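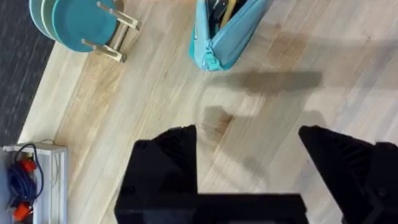 Floor work: what goes in the new rules (and what I took out)

Last updated: 2023-10-10

So the floor rules are finally in one place, and I owe you all a rundown, because the old ones were spread over a wiki page, two emails from July and a sticky note on the charger cabinet. If you work with the arms at Skestden, or you're one of the Benau folks who come over for the tidying sessions, please read this once before your next shift. It's shorter than the old wiki page, I promise.

The big change first. We now treat the floor as a work surface with its own rules. Up to now we borrowed the tabletop ones and hoped for the best, and they don't fit. On a table the arm comes down to a height you measured once and forgot about. On the floor you've got carpet next to bare wood, and a small step between the two, and a gripper that's perfectly happy over one will press into the other. So: set the lowest height on the wood AND on the carpet, every time the base has been moved, and write both in the log. If you only did one, write that too. I'd much rather read an honest half entry than guess.

Next, spacing. Things to be picked up go down with at least 50 mm of bare floor on the side where the fingers come in. Rostislav Brabec wanted more, I wanted less, and we spent far too long crawling about with a ruler before settling on that. It's meant for the open fingers, so measure with them open (yes, I got that wrong the first time).

Now cables. Oh, the cables. A power cord is fine as an object — coiled, in a crate, both ends unplugged from everything. Anything in a crate is in play, so if it's live it doesn't belong there. The thin cords are the ones I worry about, the kind that slip over the rim of a box and lie flat on the wood where you stop seeing them. The rule now says you look around the outside of every crate before you hit start, and if there's a cord lying on the floor you decide about it out loud. Either it's part of the task and goes on the task sheet, or it gets tucked back in. Both are okay. What we don't want is a loop around a finger at full speed and five people saying they thought it was meant to be there.

Soft things get their own paragraph too. Pouches, bags, cloth, anything with a zipper. Say on the sheet whether it starts open or closed, and list what's inside. An open pouch can be picked up by the wrong edge and tipped out, and then you're chasing pens under the base plate. Pens are annoying. Scissors or a craft knife would be a lot worse, so no blades in pouches, full stop.

Dishes! The old text said "no breakables" and everyone ignored it, me included. So the new text allows plates in a rack on the floor, with speed held to 300 mm per second anywhere near them, and slower once you're gripping. Run the first approach by hand. If a plate chips, stop and sweep, and sweep again before anybody kneels down. Iestyn Lewis has put a dustpan by the door with a label on it, so please let it live there.

And people. We had a good long argument about this one. Where we landed is that the marked zone reaches 2 meters from the base, and you don't kneel inside it with the motors on, even to nudge one little thing. It's so tempting, because on the floor everything looks close and kind of harmless. Press pause, wait for the light, then go in. The Paulík stop button has a long lead now, so it can sit on the floor beside you. Keep it where your hand falls when you're crouched, and test it before the first run of the day.

A couple of things I took out. Photographing the layout from four sides is gone, one good shot is plenty. The bit about shoes is gone as well (clean socks or indoor shoes, you know this).

Drovent are reading the draft on their side and have already sent back 21 comments, mostly about the log format, which I'll work through this week. If you've got something to add, scribble it on the printed copy by the charger cabinet or just come and find me. I still haven't settled what to do about rugs with fringes, so if you have an opinion on fringes, I'd love to hear it.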